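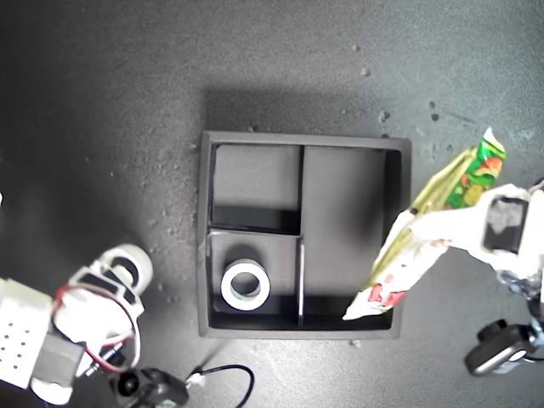 Drawer dividers get sold as a cure for clutter, and I have my doubts. The Zistano desk tray has been passed around our readers since March, and the promise on the sleeve is that every item will "find its home." Well, look at what finds a home. A roll of white tape gets a compartment to itself in the lower left, fair enough, and the biggest space, the tall one on the right, goes to a crinkled snack bag. I have nothing against snacks. But a tray with four compartments is a tray that asks you to own four kinds of thing, and most desks I know hold closer to 21.

Then there's the narrow slot. Pens, says the leaflet. Marlies Hämmerli tried it for nearly 7 weeks and says hers mostly collected crumbs and one dead marker. Gun-woo Kang keeps a ruler in his and is quite happy, so opinions differ — they usually do with trays.

My real complaint is the fixed walls. The older Cisuto model let you slide the partitions along, and if you bought a fatter roll of tape you moved a wall and got on with your day. With this one you buy different tape.

If you still want one, measure your drawer first, including the height, and take out whatever you haven't used this year before you put anything in. You may find the drawer was fine. Mal-soon Han has a spare tray to give away, unused, and will bring it to the July 2018 swap table.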